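Flurkora Review: Four Months of Following the Farm Lobby Money From My Kitchen

I pay for one subscription I can't explain to my family, and it's a campaign finance tracker.

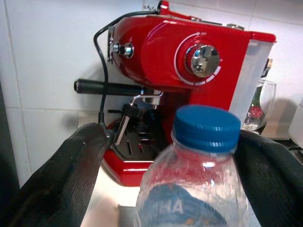

What it does

Flurkora pulls state campaign filings into one searchable place and sorts donors by industry. You type in a candidate, a committee or a town and it hands you a list of who gave, how much and when. I signed up in November because our state senate seat was open and every mailer I got accused somebody of being owned by somebody (usually dairy).

I'd been using Plaltby before that. Plaltby is free, and it's fine if you already know the exact legal name of the committee you want. I never do!

Setting it up

Pretty painless. You pick your state, then your districts, then the industries you want alerts on. I chose crop production, grain handling and crop insurance, and then I got greedy and added trucking, which I turned off within a week because my inbox was a disaster.

The first search I ran was on the Henríquez campaign, the one with all the yard signs out past Nornport. It came back with 2,241 contributions. I sat there scrolling with my coffee until it was cold. Of those, 593 were tagged as agriculture, and the tag held up pretty well when I checked a bunch against the state's own site. A few were silly. A florist got filed under crop production, and so did a guy whose employer line just said "Fields."

What I like

The timeline view is the best thing in it. You can lay donations over committee votes and see them on one strip, and you can drag the dates wider or narrower without the page reloading. It doesn't tell you what to think about any of it, which I appreciate. There was a $2,000 check from a grain elevator group sitting right next to a rail siding vote, and I still don't know what I make of that. I did bring it up at a candidate forum, though, and got a real answer.

Export works too. Plain spreadsheet, sensible column names, opens in anything.

What bugs me

The phone app is slow, and it logs me out constantly. Party committees and candidate committees are the same shade of green on the charts, so I squint a lot. And county races are missing almost everywhere in my state, even though that's where drainage and zoning get decided. Support wrote back the same afternoon and said county data is "planned." No date.

Would I renew?

Yes, for an election year. In an off year I'd probably drop back to Plaltby and grumble. I'm giving it 4 stars out of five, and I'd bump that up if they fixed the greens.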